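Soretti Practice Desktop (open case, green board)
Stock code 3220
Sold by Flistlow

Condition: used, checked on the bench
Supplied as: case, motherboard and processor
Collection or delivery

I've been putting these practice desktops together since Aroha Sutcliffe asked me for one for her evening repair class, and they've become the thing I get the most emails about, so it's high time they had a proper page of their own. It's a desktop computer that you're meant to take apart. Then you put it back together, and then you do it again, until fitting a processor stops making your palms sweat!

Mine certainly used to. The first one I ever fitted I held over the socket for so long that my tea went cold, and I still put it down the wrong way round (no harm done, I hadn't closed the lever). I'd have loved an old machine to get that out of my system on. Videos are fine, but they don't give you the feel of it, and the feel is most of the job.

So what do you get? The case comes with the side off and the board already screwed in, a big green one with a row of memory slots that have white latches at the ends. I like this board for learners. The latches are easy to see against the dark slots, and once you've worked a latch like that a few times you'll know the movement for good.

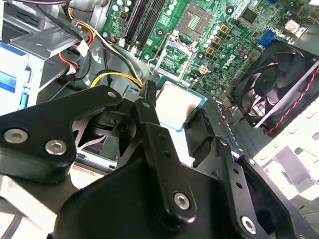

The processor is the bit everybody wants to talk about. It has the usual square silver lid on top, and the socket business is all metal frame and thin wire lever, just as you'd meet it in a machine that somebody cares about. You press the lever down and slightly out to free it, lift it right up, open the frame, and then the processor comes straight up by its edges. Straight up, please! No sliding, no tilting, and keep your fingertips off the gold pads. Going back in, find the little corner mark first, line it up, lower it and let go. If you feel you need to push, stop and have another look.

The lever does feel stiff as it goes back down. I get a worried email about this every month or so, usually with the word "crunch" in it. A bit of resistance is normal as long as the processor is sitting flat before you start.

Working inside the case is fiddlier than working on a bare board, and I did think about selling the boards loose. Meron Hailu talked me out of it. She bought the very first one for her workshop at Lutora and her view is that you may as well learn with the sides in your way, because that's how you'll be doing it later. I've come round to that. You can lay the case down flat for your first few goes and stand it up when you fancy a challenge (I wouldn't do the processor standing up, mind, only the memory and the cables).

What's in the box
Desktop case with the side panel packed separately
Motherboard, fitted
Processor
6 spare case screws in a bag
4 stick-on rubber feet
My printed sheet of exercises, two sides

What isn't
There's no hard drive, no Windows and no monitor. I don't put a cooler on either, and you mustn't run the machine without one. It's for practice with the mains lead nowhere near it. If you'd like a cooler to practise with, ask for the Workneh kit, which has one with push pins and a small tube of paste. Paste gets everywhere, so order some wipes while you're at it.

A few questions I get a lot

Will the socket wear out? In the end, yes. They aren't made for daily use, and a class of beginners will bend a pin sooner or later. I do a swap on tired boards for the cost of postage.

Can I choose the colour of the board? Sorry, no. It's whatever I have in, and at the moment that's green.

Do you do class sets? I do, but give me plenty of notice. October is always a scramble, with all the courses getting going together.

Is it heavy? It's a desktop, so you'll notice it on the stairs. The courier brings it to the door and no further.

Orders placed before noon normally go out the next working day. If you're collecting, ring the bell at the side entrance and give it a minute, I'm usually at the back with a screwdriver in my hand.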